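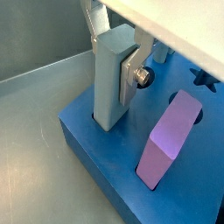
Pre-Show Safety Check, Load-In to Doors
Venue: Pramevine (main room and side stage)
Show: Tralum, with Kamel opening
Checked by: Gitau Nyamweya
Date: July 12, 2019

Marks used: OK / FIX (fixed before doors) / WATCH (fine for tonight, look again at the break) / N/A

I've typed my comments up in full this time because the bands asked for a copy, and because I really like this room and want it to keep getting better. Tralum are touring with a seven-piece lineup, horns and all, so the stage is a lot busier than it was for the June shows.

1. LOAD-IN

1.1 Loading door opens fully and latches back – OK
The new latch is great! It held all through load-in with the wind up.

1.2 Ramp secure, grip strips in place – FIX
One strip was lifting at the bottom corner. Pulled it, cleaned under it, laid a new one.

1.3 Heavy cases moved by two people – OK
Kamel's crew are a joy to work with. They called every lift out loud, even the small amps.

1.4 Alley kept open for emergency vehicles – OK
Tralum's van was moved to the side lot after unloading. Keys are at the box office.

2. STAGE

2.1 Deck sections locked and level – OK

2.2 Front edge marked with white tape – FIX
Worn off at stage left, right where the trumpet player likes to walk out for her solo. Retaped from the wedge to the stairs.

2.3 Drum riser brakes on – OK
All four on and kicked to be sure. Kamel's drummer hits like a truck (wonderful to hear, hard on a riser).

2.4 Stage stairs and handrail – WATCH
Left handrail has a little play in it. The bolts are tight, so I think it's the socket. Carpenter to look at it next week.

2.5 Cables run behind the backline or under matting – FIX
The keyboard run crossed the walkway to the side stage. Rerouted behind the drums. It took a longer cable and ten minutes, and the whole stage looks better for it.

2.6 Drinks kept off amps and power strips – OK
Cup holders clipped to the mic stands. Please keep buying these!

3. POWER

3.1 Main panel clear and labeled – OK

3.2 Test button pressed on every outlet with a ground-fault breaker – OK
Every one tripped and reset.

3.3 Visiting gear checked for damaged plugs and cords – FIX
Tatell organ: the outer jacket of the power cord was split near the plug. Swapped for a house cord and tagged the old one "do not use." It's a beautiful old thing and sounded huge at sound check, so I was happy we could keep it in the set.

3.4 Lighting and sound on separate circuits – OK

4. OVERHEAD

4.1 Safety cables on all hanging lights – OK
Went up and put a hand on each one.

4.2 Speaker hang inspected – OK

4.3 Nothing added to the truss since the last inspection – WATCH
Tralum brought a painted cloth backdrop, 24 pounds with its pole. Weight is well inside the limit. Flame treatment certificate seen and copied. I'd like to look at the ties again after Kamel's set, when the haze and the air handling have been going for a while.

5. SOUND LEVELS

5.1 Sound check reading at the mixing desk
Kamel, quiet opener with just voice and guitar: 80 dB. Gorgeous. You could hear the room holding its breath, and it was only the bar staff in there.
Full Tralum lineup: louder, of course, but under our house limit the whole way through. Their engineer mixes with so much space around the horns that it never feels like a wall.

5.2 Earplugs at the bar and front door – FIX
Front door jar was nearly empty. Refilled from the office.

5.3 Monitors checked with each player – OK
The sax player asked for less of himself. First time I've had that request!

6. AUDIENCE AREAS

6.1 Exits unlocked, signs lit, paths clear – FIX
Merch table was set up too close to the side exit. Moved to the wall by the coat check, where there's more room to browse the vinyl anyway.

6.2 Balcony count – OK
Limit is 83. We've sold 62, so there's room for people to lean and move. Door staff have the clicker.

6.3 Floor dry, no loose mats – OK

6.4 Extinguishers in place, gauges in the green – OK

6.5 First aid kit complete – FIX
Low on burn gel and small bandages. Topped up.

7. PEOPLE

7.1 Crew briefing held – OK
Went through the show-stop signal (both arms crossed overhead, house lights up). Both bands came, and Kamel's singer had us practice it twice.

7.2 Radios charged and tested – OK
Spare battery is in the drawer under the desk.

FOR THE BREAK
Handrail, stage left
Backdrop ties
Tape at the front edge
Level reading from the balcony rail, with the crowd in

Cleared to open doors. If you're working tonight, try to be near the side stage for Tralum's third song. They do it unplugged with just the horns, and it's lovely from there.

G. Nyamweya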